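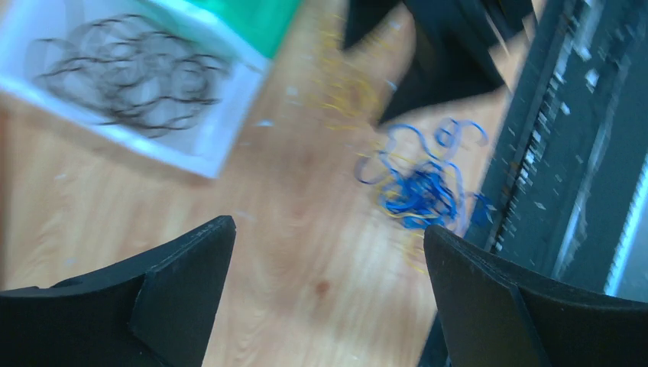
The table as Ivia sees it, from the wrist: blue tangle ahead, box of dark loops to the left, a finger on either side.

Tenditz open day: the gallery

May 16, 2025

We opened the doors at Kuster Yard and 90 people came through them, which is more than the fire plan likes and a good deal more than the biscuits allowed for. Thank you to everyone who stood behind the tape. Thank you also to those who stood on it, and whom we asked to move.

For anyone who missed it, the afternoon was a tidying demonstration. We put a table of small, annoying items in front of Ivia, our two-fingered arm, and let her sort them while visitors watched and offered advice. Most of the advice was "left a bit". Ivia has no microphone, so this was wasted on her, though Qusai Rizk took it personally.

Qusai ran the demo from the laptop at the side and did the talking. He has given this talk before and has stopped promising that things will work the first time. He now says "let's see", and the room relaxes noticeably. Two school groups adopted the phrase and were still saying it to each other in the car park.

About the string and bands

People expect a robot to be tested on bricks or cups. We used to do that. A brick is a very polite thing to pick up: it has sides, and it stays the shape it was when you last looked. Anything thin and tangled behaves far worse. You close the fingers on one loop and up comes the whole family, or you close them on nothing and carry the nothing carefully across the table.

Ivia did the second of these several times in the first session. She carries nothing beautifully. A man near the front clapped, and we let it stand.

The software that chooses where to grab is called Farkex. It had 3580 practice grasps behind it by the morning of the open day, of which around 3000 were the sort we would show to a visitor. The rest are on a drive marked "learning experiences", a label that predates me. Farkex looks at the view from the wrist, picks a spot, and commits to it with a confidence I can only envy. When it is wrong it backs off, looks again and has another go, and this is the part people seemed to enjoy most. A grown adult told me it was like watching her husband with the Christmas lights.

The children wanted to know if the fingers could pinch. They can, a little, and that is why there was tape. We passed a spare pair round the back row so that people could feel the tips for themselves. The spare pair came back, eventually, from a coat pocket.

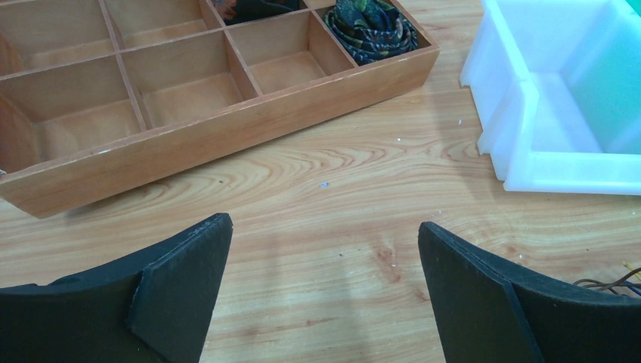
Can I book a visit if I couldn't come to the open day?
Small groups can come and see the arm at work if they write to the front desk at Kuster Yard first; we take up to 13 people at a time, and the next free slots are in November.

The tray session

Later in the afternoon we moved on to putting things in compartments, with the divided wooden tray set out at an angle. Straight would have been easier. Straight was suggested, by Qusai, and outvoted by a table of nine-year-olds who felt that real drawers are never straight. They had a point, and Farkex got its first properly awkward tray in front of an audience.

The patterned cloth, coiled up like a rose in one of the far cells, got the most comments of anything on the day. Several people asked where they could buy one. We build robots, but we have made a note of it.

Cloth is harder than it looks. A rolled cloth is a solid object only until you touch it, after which it becomes a flat object with opinions. Pick it up by the outside and it unrolls. Pick it up by the middle and it turns into a flag. The walls between the cells don't help either: the fingers have to come down inside a compartment without catching the rim, and the room for error is about what you'd get posting a sandwich. Visitors who were given the joystick for a turn were much kinder about Ivia's efforts afterwards. One retired joiner refused to hand the joystick back until he had got it right. He took the remainder of his group's slot to do so, and his group has our sympathy.

Things we were asked a lot

How long it takes to set up (a morning, or two if somebody has tidied the cables). What the pale fingertips-to-table gap is called (we call it the gap). If the arm gets tired (Qusai does). If it could do a sock drawer. That last one came up in every session, from people of all ages, and with real feeling. We have not tried a sock drawer. It has gone on the whiteboard, under the kettle descaling.

Lost and found

One glove, one umbrella with a duck handle, and a lunchbox that we have chosen not to open. All three are at the front desk. If you were the visitor who left a drawing of Ivia wearing a hat, it is now on the laboratory door, and there has been some discussion about getting her the hat.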